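Filipa Pinheiro would like her Sunday crossword back

Filipa Pinheiro has set crosswords for 38 years and has been thanked in person, she says, twice. One of those was her dentist, who had his hands in her mouth at the time.
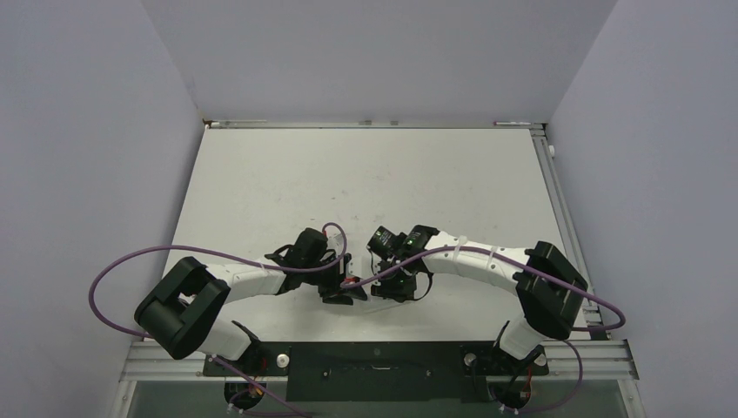
We meet at Garcia, the coffee shop where she writes most of her clues, at the table by the radiator. She has a pencil behind one ear and another in her hair, and spends part of our conversation looking for a pencil.

"People picture a genius in a tower," she says. "I'm a woman trying to find a decent clue for OBOE. There are no decent clues for OBOE. They were used up before I was born."

Her puzzles ran in the Jikik weekly until last April, when a new editor moved them from the back page to somewhere behind the tire ads, and then to the website, and then to every other week on the website. Readers complained. Pinheiro has kept the letters in a shoebox, 80 of them, and reads me her favorite. It says the puzzle was never very good but the writer had gotten used to it.

"I found that moving," she says.

She now sells by subscription under the name Privuser, a word she invented to fill a corner of a grid and was forced to take out. The list stands at 1,905 people. Each of them gets one puzzle on Sunday morning and, by Sunday lunch, some of them have written back.

The mail is mostly about rivers. "You can misspell a president and they'll forgive you. Get a river wrong and they want your home address." Her worst week involved a tributary she still won't name.

Does she solve other people's puzzles? She pulls a face. "In bed, in pen, with a bad attitude." She admires the setter who signs himself Eritz, whom she has never met and suspects of being a vicar. He once gave her 5 across as FILIPA, clued as "She thinks she's difficult." She got it last.

I ask what she would do if she stopped. She considers this for a while, then writes something on her napkin and turns it face down.

"Sorry," she says. "Oboe."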